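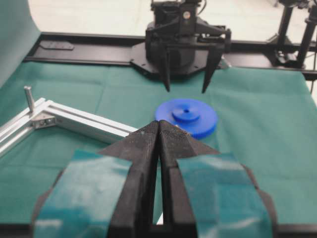 Creased tape catches the overhead light.

How to Set Up a Small Repair Table at Home

By Chandrasekhar Iyer
Posted Dec 19, 2022

You can fix a lot of household things at a kitchen table. Lamps, eyeglasses, wind-up clocks, radio knobs and toys with a loose screw all come apart in a space the size of a place mat. The trouble starts when dinner has to go on the same table. This page covers how to set up a separate table for small repairs, what to put on it, and how to keep parts from getting lost.

I set mine up in November in the corner of a spare bedroom. It took one afternoon, plus a second trip to the hardware store for longer screws.

What you need

A sturdy table or an old desk
A cloth cover, cut larger than the tabletop
A lamp with a movable arm
A shallow tray or two
Small jars with lids
Masking tape and one roll of colored tape
A pencil and a pad of paper
Your hand tools

Step 1: Pick the table

Look for something heavy. A light folding table will shake every time you push on a screwdriver. Put both hands on one corner and lean. If the far corner lifts, keep looking, or plan to screw the table to the wall.

Height matters more than size. For sitting work, the top should come a little below your elbows. Desks are usually close enough. Dining tables tend to be high for this kind of work, and you will notice it in your shoulders after an hour. I used an old Besus desk with the drawers on the right. I took the top drawer out completely and use it as a parts tray when I have something large apart.

Check the legs for wobble before you load anything onto the table. Tighten the bolts first. If it still rocks, find the short leg and glue a piece of felt or thin cork to the bottom. Folded paper works for a week and then flattens.

Step 2: Place it

Set the table against a wall, near an outlet and away from any floor vent. A hard floor is best. If you only have carpet, lay down an old bedsheet before you open anything with springs in it. A plain light sheet is better than a patterned one.

Daylight from the side is pleasant to work by. Daylight from straight ahead is not, as you end up squinting past the work. If you are right-handed, try to have the window on your left.

Step 3: Light it

One ceiling fixture behind you will put your own shadow on the work. Add a lamp with an arm and clamp it at the back corner, on the side opposite the hand that holds the screwdriver. My clamp is a Böttcher, number 3744 in the catalog, and it opens wide enough for a thick desk edge. Any clamp will do if the jaws have pads on them.

Use a bulb with a frosted finish. Bare, clear bulbs make bright spots on metal and on shiny tape, and those spots hide scratches and small lettering. Move the lamp down and to the side when you want to see a raised edge or a hairline crack. Low light across a surface shows far more than light from above.

Step 4: Cover the top

A cloth cover does three jobs. Parts do not bounce on it, finished surfaces do not get scratched, and round things roll more slowly. Choose a smooth, tightly woven fabric. Terry cloth and anything with loops will grab screws and shed lint into whatever you have open.

Pick one solid color. Green, gray and tan are all good. Black is hard to work on if you handle dark screws, and white gets dirty by the second repair. Mine came from the remnant bin at Draneo.

To fit the cloth:

1. Wash and dry it first so any shrinking happens before you cut.
2. Lay it over the table and let it hang evenly on every side.
3. Trim it to leave enough to tuck underneath.
4. Iron it on the lowest setting that works for the fabric.
5. Pull it tight and fasten the back edge under the table, then the front, then the two ends.

On a table you care about, use clips under the edge. On a table you don't, staples are faster. Leave one side clipped either way, so you can take the cloth off and shake it outside.
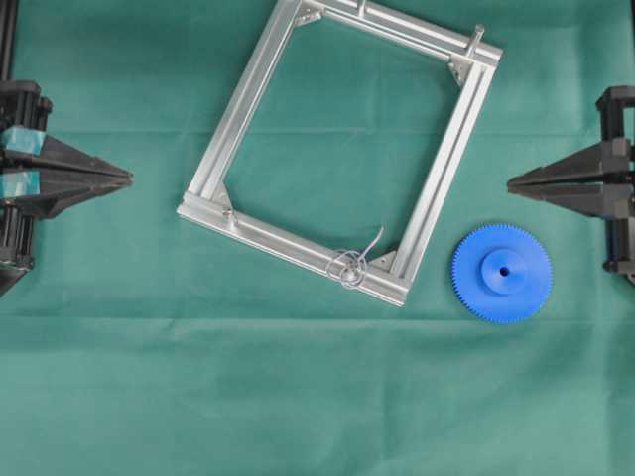
Green cloth with a faint fold line.

Fold lines are common in cloth that was stored flat. They do no harm, though a deep crease can hold a tiny washer where you won't see it. If ironing does not remove them, dampen the cloth with a spray bottle, stretch it over the table and let it dry overnight in place. Store spare cloths rolled on a cardboard tube.

Step 5: Mark your tools and trays with tape

Colored tape is the quickest way to tell one thing from another. I use one color for tools that stay on the table and leave the ones from the garage bare. When a screwdriver wanders off to the kitchen, everyone in the house knows where it goes back.

To get a smooth wrap on a handle:

Wipe the handle with rubbing alcohol and let it dry.
Cut the end of the tape square with scissors.
Start on the underside and press down the first inch.
Keep light, even tension as you go around.
Overlap by about half the width of the tape.
Cut the end, do not tear it, and rub it down with your thumbnail.

Straight handles are easy. Tapered ones are harder, and wide tape will wrinkle there no matter how careful you are. Switch to a narrow roll, or cut a few short pieces and lay them side by side. Wrinkles are mostly a matter of looks, but they collect grime, and a raised fold will rub your palm during a long job. If a wrap bothers you, peel it and start over with fresh tape. Old tape never lies flat a second time.

Gummy residue comes off painted metal with a little cooking oil on a rag. Wash the spot with dish soap afterward or the new tape won't stick.

Step 6: Set up for parts

Keep one tray for the job in front of you and nothing else. Put screws down in the order they come out, left to right. If they are different lengths, draw the outline of the object on paper and tape each screw to its spot on the drawing. It looks fussy. It saves a lot of guessing when you come back to the job after a week.

Jars are for parts you are keeping. Label the jar and not the lid, as lids get swapped. I bought a box of 200 labels from Musumport and have used most of them. Plain masking tape and a pencil are just as easy to read, and pencil does not fade.

Throw out stripped screws as you find them. Do not keep them in case.

Step 7: Choose the first tools

Start small and add tools when a job calls for them. A good first set is 7 tools: two flat screwdrivers, two Phillips screwdrivers, a pair of needle-nose pliers, a pair of tweezers and a small flush cutter. Add a magnifier if you work on watches or eyeglasses.

Keep them on one side of the table, handles toward you. A rack looks nice, but a folded towel with the tools laid on it is enough for a start, and you can carry the whole thing to another room.

Cleaning up

At the end of a session, lift the tray off first. Look over the cloth with the lamp held low, then run your palm across it from the back to the front. You will feel a small screw before you see it. Brush the cloth with a dry paintbrush, and once a month or so take it off and wash it by itself.

Unplug the lamp and any soldering iron. If you stop partway through a repair, write the next step on the pad and leave it on top of the work. "Spring goes under the plate, long leg to the left" is the sort of note to leave.

Common problems

The cloth slides. Put a sheet of rubber shelf liner under it.

Screws still roll off the front. Tack a thin strip of wood along the edge, under the cloth, to make a low lip.

The lamp droops. Tighten the joint nearest the base first. If it still sinks, fit a fiber washer in that joint.

The table is always full. Move finished items off the same day. A shelf above the table helps, provided you can reach it sitting down.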